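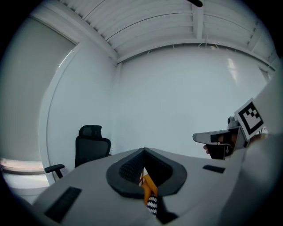

How to test whether a chore is ready for a machine

People ask us whether a robot can fold the towels, load the dishwasher or sort the returns bin yet. The useful answer depends on the chore, the room and how many mistakes you can put up with. You can work most of it out yourself in an afternoon, before you talk to a supplier. All you need is a hand-held gripper, a notebook and a second person.

The method below is the one we use at Indar when a workshop or a care home asks us to look at a job. It was written up by Bilal Awwad and Assunta Cattaneo and has been changed a fair bit since January.

What you need

A pair of hand-held grippers, or one if the chore is a one-handed job
The real objects, in the state they normally turn up in
A stopwatch or phone
A tally sheet with four columns: done, done with a retry, dropped, gave up
A bin or tub for finished items

If you can't get hold of grippers, a pair of kitchen tongs with flat silicone ends will tell you something. Tongs give you more feel through the handle than a machine will have, so treat the result as generous.

Step 1. Write the chore down as a sequence

Break it into single actions. "Do the laundry" is no good. "Take one towel from the pile, find two corners, fold in half, fold again, put on the stack" is closer. Each verb should be something you could watch and mark as done or not done.

Most chores have one action that is much harder than the rest. With towels it is finding the second corner. With a dishwasher it is usually the cutlery, and on a parts bench it is picking a single washer out of a tray of them. Underline that action. You will spend most of your time on it.

Step 2. Do it bare-handed first

Do the chore 4 times at your normal speed and write down the average. Don't rush. If another person usually does the job, get them to do it, as they will have habits you don't know about. Hadi Boutros tested a bottle return station and found the regular operator was turning every bottle label-down with her little finger as she picked it up. It wasn't in the written procedure, and the next station relied on it.

Step 3. Do it with the grippers

Hold the grippers the way they are meant to be held and keep your other fingers out of it. No steadying things against your stomach, no nudging with a knuckle. The second person watches for this and calls it out.

Give yourself half an hour of practice before you score anything. Beginners drop a lot, and that measures the beginner. After that, run the chore until you have at least 200 attempts at the underlined action. It is tedious. Swap over every so often and have a cup of tea.

Mark every attempt in one of the four columns. A retry means you let go, reset and got it on the next go. If you needed more than two goes, it counts as gave up.

Step 4. Take away your advantages

You still have human eyes, human shoulders and a good idea of what a towel is going to do next. Take some of that away and run a shorter set each time.

First, stand in one spot. Mark your foot position with tape and don't step off it. A fixed arm can't lean round the end of a bench, and a mobile base takes time to shuffle into place.

Next, look only through a camera. Clip a phone near the gripper, send the view to a tablet and work from the tablet. Depth gets hard straight away. Shiny and clear objects get harder still, and anything your gripper hides from the camera has to be remembered.

Last, slow down. Count two seconds before each grasp. Some chores don't mind. Others fall apart, mostly the ones with cloth, liquid or anything balanced on something else.

Step 5. Change the room

Machines trained in one place often do worse in the next. Test for that by changing things that shouldn't matter: move the tub to the other side, turn off half the lights, swap the towels for a different colour, have somebody walk past.

You will cope with all of this without thinking, so your own score hardly moves. Write down what you had to do differently anyway. Every line on that list is a thing the machine has to have seen before, or be able to work out.

Step 6. Read the tally

Add up the underlined action first.

If you got it first go nearly every time, with the camera view and your feet on the tape, the hardware is probably not the problem. The job is a reasonable candidate and the question becomes one of training and cost.

If you did well with your own eyes and badly through the camera, look at lighting and camera placement before anything else. Amarachi Fashola fixed a cutlery test by moving a lamp.

If you struggled even with your own eyes, a two-fingered gripper is likely the wrong tool. No amount of software will make it pinch a wet sheet of cling wrap off a roll. You want a different hand, a suction cup, or a different way of presenting the objects.

Then look at the drops and ask what one costs. A dropped towel costs five seconds. A dropped mug costs a mug, a sweep-up and a stopped line.

A worked result

Mamta Mittal ran this on a small linen room that folds some 300 hand towels a shift. Bare-handed, a towel took the regular staff 7 seconds. With grippers and her own eyes she was at 19 seconds with few drops. Through the camera she gave up on the second corner often enough that she stopped timing it.

Her recommendation was to leave the folding alone and look at the step before it, moving towels one at a time from the tub to the bench. That action scored well in every condition, including the dim one, and the staff liked it least because of the bending. The fold stays with people for now.

Chores we would put forward today

Moving single, rigid, dry objects between known places. Loading trays and racks where the slots are bigger than they need to be. Clearing a table of unbreakable cups. Sorting parcels or boxes by size. Wiping a flat surface that has nothing on it.

Chores we would leave

Making a bed with a fitted sheet. Anything with a tangled cable. Peeling off stickers. Putting the lid on a container when the lids are all mixed up in a drawer. Washing a pot with something burnt on. Machines have been shown doing several of these, and some of the showings are good, but ask how many attempts were made and who reset the room in between.

Questions for a supplier

What was the success rate over the last 200 attempts, with no selection?
Was any of it done by a remote operator?
How long does it run before a person has to step in?
What happens to the object when it fails?
Has it worked in a room it was not trained in?

Take your tally sheet along. A supplier who knows the work will go straight to the gave-up column and want to see the objects.

Repeat the test in a year with the same objects if you can keep them. Put the towels in a labelled bag and note which grippers you used.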